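4.2 Washing and reproofing the shell

Applies to the Skovanwood waxed field jacket, all sizes, with the Linholm button-in liner. Revised January 22, 2019.

Caution: Do not machine wash the shell. Detergent strips the wax and cannot be reversed at home.

1. Unfasten the liner at the collar and both cuffs. Set it aside for washing under section 4.3.
2. Empty all pockets, including the inside map pocket.
3. Brush dry mud from the shell with a stiff brush, working from the shoulders down.
4. Sponge the shell with cold water only. Hang it on a wide hanger away from direct heat until fully dry.
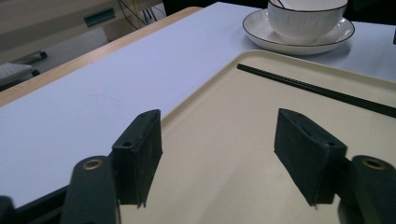 5. Stand the tin of Wada dressing in hot water until the wax turns clear. Keep water out of the tin.
6. Apply the wax with a lint-free cloth in a thin, even coat. Pay attention to seams, elbows, and the fold of the collar. Keep wax off the corduroy and the zipper tape.
7. Warm the surface with a hair dryer on the low setting and wipe off the excess.
8. Hang the jacket for 4 days before wearing it. Keep it clear of other clothing and upholstery.

Note: One tin covers a jacket up to size XL. Sizes above XL need 2 tins. Order refills under part number 1560.

Note: Light creasing on the sleeves is normal in waxed cotton and does not call for a new coat. Reproof when water soaks into the shoulders instead of beading.

Caution: Dry cleaning voids the Prernero fabric warranty.

4.3 Washing the liner

1. Fasten all buttons and turn the liner inside out.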